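Right, I have finished my rewatch of Skomen and I need to talk about it. All 69 episodes, start to finish, and I'm so happy I did it. Thread, with mild spoilers for the first series and none after that.

For anyone who's never come across it: Skomen is a space drama set on a mining moon, where everybody works for a company called Valtelance and almost everybody owes it money. No chosen one, no galactic war. The big threat in the pilot is a rent increase, and I was gripped!

The thing I'd forgotten is how slow the opening is. The first three episodes barely leave the canteen. If you bounced off it years ago I do understand, but please try again and get as far as episode four, "Short Air". It's one long argument in a lift and it's brilliant.

The writers' room was tiny, and most of them had come from radio plays. You can hear it. People talk over each other, they trail off, they go back to a thing they said ten minutes earlier. I kept rewinding just to listen to a conversation about boots.

And the Ofori! Best ship on telly, I will not be moved on this. It's a freight hauler with 14 crew and one working shower, and the show remembers that shower in every single series. There's a whole subplot about the rota. It pays off in the finale and I cried at a rota.

I watched most of this in the evenings between about a hundred household jobs, by the way. Laptop on the landing, sound up, two episodes a night if I was lucky and four if I was avoiding something.

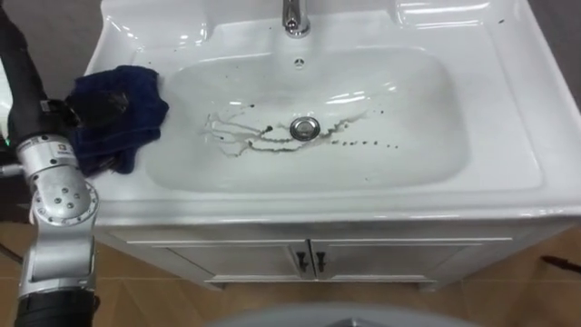
The sink.

Anyway, Vastatgate. It's the station they dock at from series two onwards, and it was built as one enormous connected set, so the camera can follow someone from the docks to the market to the doctor's without a cut. Once you know that, you start spotting the same noodle stall from five different angles.

I've got the old companion book (second-hand, spine completely gone) and it says they made 600 separate signs for the Vastatgate market. Most of them are on screen for a second or two. Some are adverts for shops we never visit. One is a lost cat notice, and the cat turns up in series four - I shouted.

Series three is the wobbly one. They changed the title music, the lighting went very blue and there's a trial that lasts far too long. Still worth it for the episode told entirely from the cargo deck, which might be my favourite hour of the lot.

People always ask if the ending is satisfying. I think so, yes. It closes the Valtelance story properly and leaves the crew's lives a bit open, so you can imagine them carrying on. I like that much better than a big wedding or a big explosion.

One for the trivia fans: the debt counter in the opening titles goes up by a different amount each week. In the pilot it reads 1,042 and I've been writing the numbers down ever since. I have a spreadsheet. I'm having a lovely time.

If you've seen it, tell me your favourite episode and whether you trusted the engineer straight away. I didn't, and I felt terrible about it by series two.

I'm starting the radio spin-off in July, when I've got some long train journeys coming up. Never heard a minute of it, so please, no spoilers for that one!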